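Plellent: frequently asked questions

What is Plellent?
Plellent is a method for teaching a robot hand to handle thin and shiny things, such as paper, plastic sleeves and notebook covers. It learns from recorded demonstrations and from the wrist camera view only.

Why did you choose stationery?
Glossy pages reflect the light, and the reflection moves when the hand moves. Many methods take this reflection for an edge. We wanted a task where this mistake is easy to measure. 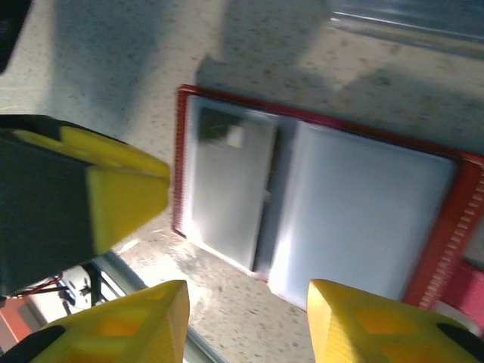 Wrist camera view: yellow-tipped fingers over an open red spiral-bound notebook, with strong reflections on the right page.

How much data did you use?
The training set has 2,664 demonstrations with 13 objects. For each object we kept 200 trials for testing, and the model did not see them in training.

Do I need depth images?
No. We tried depth in four of our early experiments, and on transparent sleeves it made the results worse. The paper has a table for this.

Does it work with another gripper?
We do not know yet. Damilola Okoro is preparing a test on the Pillo hand, and we will add the numbers to this page in January.

Where can I ask about the code?
Please write to Dulce Quezada through the contact form. She answers questions about installation every Thursday.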